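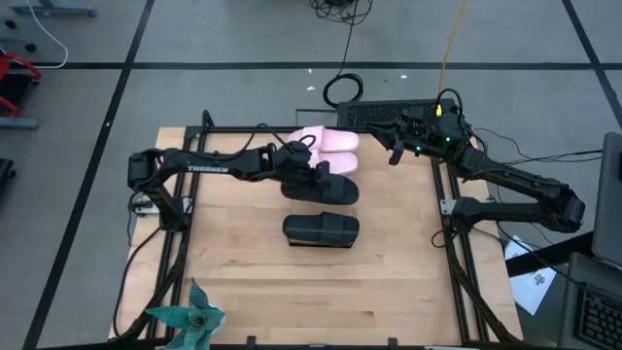 The Second Queue

by J. Fedoruk
17 September 2018

The planner stopped again at step nine, and I went to get coffee.

In Midudetti we had a rule that the person who breaks the build must bring coffee for the others. But it was after eight in the evening and I was the only one left, so I brought coffee for myself. When I returned, the log had the same last line as before. "Waiting for other side." It was printed two times, one time for each arm.

I wrote that message in January. I remember I was proud of it, because the old message was only a number. Now I looked at it and thought it sounded like two people in front of a door, each one too polite to go in first.

The task was to put slippers in pairs. Our customer, a hotel company called Teltton, wanted to see it work before they paid for the next part. The left arm takes one slipper, the right arm takes the other, and they put them side by side with the toes in the same direction. My mother can do this with her foot, in the dark, without waking up. We had 3,249 lines of code for it.

I opened the scheduler. Each arm had a queue of its own, and before it moved to the middle of the table it had to ask for the middle. If the other arm had asked already, it waited. I had drawn this on paper and it was correct on paper. But when both arms asked in the same cycle, both of them saw the request of the other, and both of them stepped back.

I could give the left arm priority. It was one line. I wrote it, and then I deleted it. I don't know how to explain this well. All day I had been thinking about my sister, who did not call me since the spring, and whom I did not call also. In our family I am the older one. We never had a rule for who calls first.

So I did it in the long way. I made a second queue, which belonged to neither arm, and each request had to go there and take a ticket. If two tickets came in the same cycle, the one whose arm had waited more in the past went first. I had to keep a history for this. I had to change the Jistby module also, which nobody likes to open, and 12 tests became red. I fixed them one after another. One of them I fixed two times.

At half past eleven I started the planner again, first in the simulator. The left arm asked. The right arm asked. There was a pause of one cycle, so short that I saw it only in the log, and then the right arm went in.

I ran it until step nine, and then step ten came, which I had not seen the whole week. The toes were not in the same direction. That was the perception, and perception was a problem for tomorrow.

I committed the change. In the box for the comment I wrote, "Fix: somebody must go first." Then I thought that my team leader would ask me what it means, and I wrote it again in the proper way, with the ticket number and the names of the files.

The coffee was still on my desk, with a skin on it. I moved it away and took my phone. It was too late to call a person who has small children. I looked at her name for some time and I sent a message, just to ask if she was awake.

The three dots came almost immediately. Then they stopped, and then they came again.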